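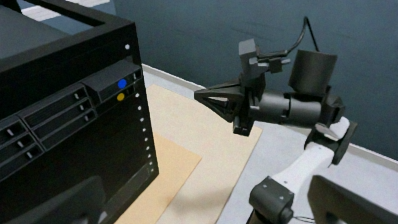
Members' website and booking system

The move to the new booking system is nearly finished. Tritonel, who have hosted our pages for years, will switch off the old service at the end of October, and everything now runs from Noltora instead. All 700 member accounts have been copied across, along with loan records for the tool library.

You will need to set a new password the first time you log in. Use the email address we send this newsletter to – if you have changed it, tell the office first.
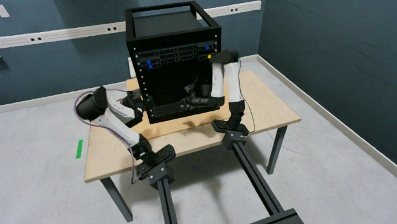

Loans stay at four items per household. Photos of your own projects were not moved, so please save any you want to keep before the old site closes. The site will be down on Sunday until 22:00 while the last records are checked. If you need to return something that day, put it in the porch with your name on it and we will book it in on Monday's list. 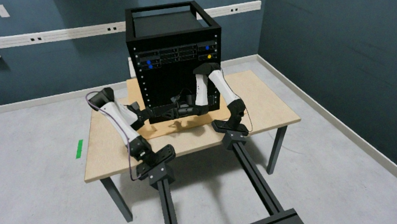
Simone Figueiredo asks whether the waiting list for the Grundetti floor sander will be kept in the same order. It will, and so will the one for the Kälin hedge trimmer.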